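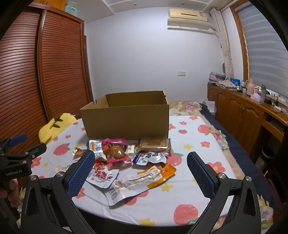

A-yeong Ham

Tips for recording and cleaning pick-and-place data at home

I write the planning and data tools for a small group at Loltolska, and much of our material is recorded in ordinary bedrooms and kitchens with a hand-held gripper. These are my notes on the job of putting snacks into a cardboard box. Most of them I learned by losing an evening of work, so perhaps they save you one.

Choose the packages for the perception, before you think of the fingers. Clear packages are the difficult ones. A cake bar in a flat clear package gives the segmenter two answers: the outline of the cake and the outline of the plastic. Decide in your label guide which of them is "the object" and write it in the first line. We use the outer edge of the package, also when it is almost invisible. My first label set mixed both, and the grasp planner placed the fingers beautifully on the cake and closed on too little plastic.

A printed sheet is a good test and a bad start. Strawberries and flowers on the fabric can look like small wrapped sweets to a detector that was trained on gray tables. Record the first 100 episodes on something plain, look at the masks, and only then move to the bed. If the detector finds "objects" in the pattern, do not raise the threshold at once. Save those crops as negatives and train again. With a higher threshold you lose the small sweets first.

Let some packages overlap. When one packet lies partly under another, the planner must choose an order, and a dataset with everything nicely separated will never teach it. But give the overlap a label of its own. I keep one field called "under", with the name of the package on top. It takes a few seconds per episode and it saved our ordering module.

Mind the box flaps. A flap that stands up at one end is a wall for the planner, and it is a soft wall. In the collision map I mark flaps as a separate class with a cost, so the path may come near but prefers to go around. If you mark them as solid, the planner often finds no path and stops. If you leave them out, the wrist goes through them and the box moves on the mattress.

Soft ground needs a new height. A mattress sinks under the box and under your own knee. I estimate the surface again at the start of every episode, with a small plane fit near the target only. One plane for the whole bed was wrong by more than the thickness of a packet.

Check the clocks before the content. My script compares the moment when the jaws close in the encoder log with the same moment in the video. If the two disagree by more than 100 milliseconds, the episode goes to a separate folder. Last April this was 107 episodes out of 464, and all came from one loose cable – I had already spent two evenings on the labels.

Long packages want a grasp near the middle, and the data should say so. For sausage-like snacks in a long package I store the long axis together with the grasp point. Without the axis, the policy learns only a point, and at the box it does not know which way to turn.

Do not tidy the room too much. Curtains, a fan, a pile of folded fabric on a cabinet: all of this helps the visual tracking, which has little to hold on a plain wall. If your tracking drifts when you turn toward the wall, make the turn slower, or start the episode facing the side with more things.

Names of files. Room, task, operator, number, in this order, with no spaces. My colleague in the Prellbridge office uses the date first, and we convert his files every time.

Keep the raw recording until the training run has finished. I delete raw video only when the converted set has been loaded once from beginning to end – a check of the file size is not enough. A drive with 200 gigabytes free is enough for my usual week, and I empty it on the morning after the run.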